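3.2 Post setting and footing depth

Fence lines at the Clornmont site were laid out with string and marked at each post position before digging. Posts were set by a single crew under the direction of the second author (R. Brekke), so that differences in workmanship between contractors would not enter the comparison. Two footing types were used. Type A posts were set in concrete poured to grade and sloped away from the post. Type B posts were set in compacted gravel with no concrete. A total of 405 posts were included, after removal of corner and gate posts, which carry loads that line posts do not.

Lean was measured at the top of each post with a digital level, once at setting and again in March after the ground had thawed. Readings were taken on two adjacent faces and combined into a single angle.

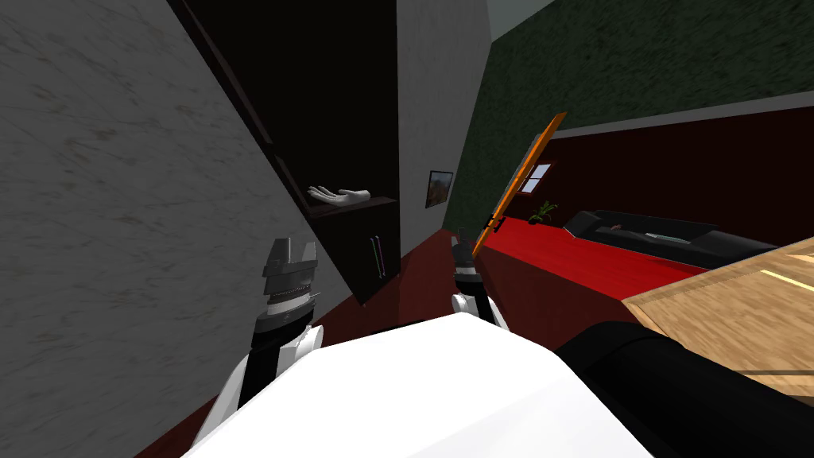
3.3 Load testing

A subset of 100 posts was pulled sideways with a hand winch anchored to a parked truck. The load was raised in even steps to 2,000 newtons and held at each step until the dial gauge stopped moving. Posts that shifted more than the gauge could record were marked as failed and left out of the stiffness estimates, but they were kept in the failure counts. Soil at the Trinder plot was heavier in clay than at Clornmont, and the two plots are therefore reported separately.

Following Lindqvist's earlier field notes, rail spacing and picket weight were held constant across the subset.
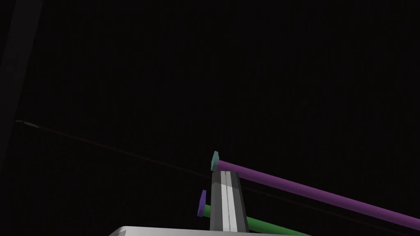 Wind load was not applied directly. It was estimated from panel area and the open fraction of each panel style, with solid privacy panels taken as fully closed. This overstates the load on boards that have shrunk and opened gaps, and the estimates for older panels should be read as upper limits. Chain link was treated as a separate class, and its posts were tested without fabric attached.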